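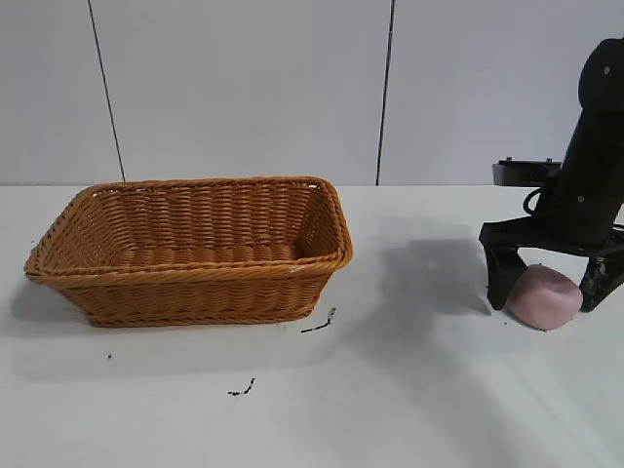
*A two-fingered gripper closes on a soft pink test piece beside a wicker basket at the Skideo handling laboratory in Stelavstead.*

## The Grip That Would Not Let Go

The fault that stopped work at Skideo for most of July did not set off an alarm. An arm picked up a soft foam piece, carried it over a basket and reported a successful release. The piece was still between its fingers. The arm then returned to the table at full speed, still holding it, and pressed it into the surface hard enough to trip the joint brakes.

"The log said the hand was open," said Chutima Meesuk, who leads safety review at the laboratory. "Every record we had agreed with the log. The only thing that disagreed was the hand."

Skideo tests grippers for companies that pack soft and easily damaged goods. Its pick-and-place trials are simple by design: one object, one container, one arm, repeated until something changes. The stop came on cycle 942 of a planned series. A search of earlier records found 4 cycles in which the same false release had occurred and the object had later dropped on its own, leaving no obvious trace.

The investigation, published on 22 August 2023, places the cause in the control software supplied by Celtach. The program confirmed a release by checking that the open command had been sent and that motor current had fallen. With rigid objects, that test is sound. With soft ones, current also falls when the material relaxes under the fingers. On the failed cycles the open command had been delayed in a message queue, and the drop in current was read as proof that it had been carried out.

Somkiat Srisuk, the engineer who reproduced the fault, spent nine days adding delay to the queue in small steps. At 195 milliseconds the false release appeared, and above that figure it could be produced at will. Stiffer test pieces never triggered it.

No one was hurt. The report is direct, however, about what could have happened. Staff at the time were allowed to reach into the work area once the release message appeared, in order to reset the object by hand. That practice has ended. Operators must now bring the arm to a protected stop before entering, whatever the screen says.

Celtach has issued a revised program that reads finger position directly and holds the arm still until the measured opening matches the command. Thongsuk, which uses the same software on two packing lines, has installed the change and lowered its travel speed after each release.

Meesuk has asked for a further 400 cycles with soft pieces before the planned series resumes - and for the message delay to be recorded on every one of them. Srisuk expects the work to take until the end of next month.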